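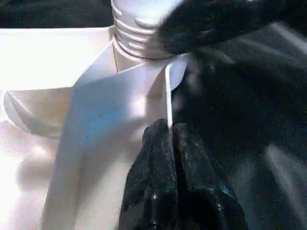
Nele Kuipers asks that the club settle the order of the assembly task before any further trials are logged. The Clomarside rules allow 3 attempts per team, and her reading is that a part released outside the work area ends the attempt.

gruvley_mentor wrote:
I do not share that reading. Section two states that a released part may be recovered if the arm can reach it without assistance. Students should be trained to recover. Stopping the clock teaches them very little.

L. Meijer wrote:
The wording was amended on 23rd February. Recovery is permitted once per attempt. Please consult the current copy, as the older one is still circulating among the second-year students.
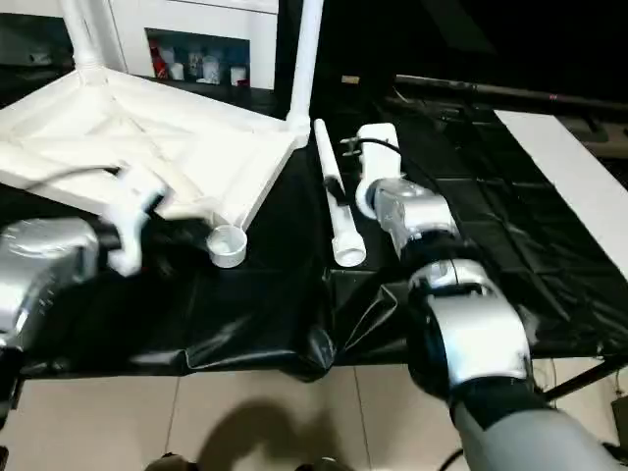 Two-arm station, stool and pipe parts on the black sheet.

farkia_lab wrote:
Thank you for the clarification. May I raise the matter of the sheet? Our students report that small parts are harder to grasp where the plastic has creased. We would prefer a bare table for the March session.

Nele Kuipers wrote:
The sheet should remain. White parts are much easier for the students to pick out against black, and all 204 logged trials were made with it. A change now would make the earlier results difficult to compare.

farkia_lab wrote:
Then it should at least be taped flat at the front. I would not call that a change of conditions.

gruvley_mentor wrote:
Agreed on the tape. I remain opposed to the single recovery, and I ask that my objection be recorded.

L. Meijer wrote:
It is recorded. Teams may tape the sheet at the front only. Log files are to be submitted under the team name, with failed attempts included. The Verschueren team has yet to send its second set.

verschueren_team wrote:
Our second set will follow once the left arm has been recalibrated. We support the objection from Gruvley.

275 views
3 shares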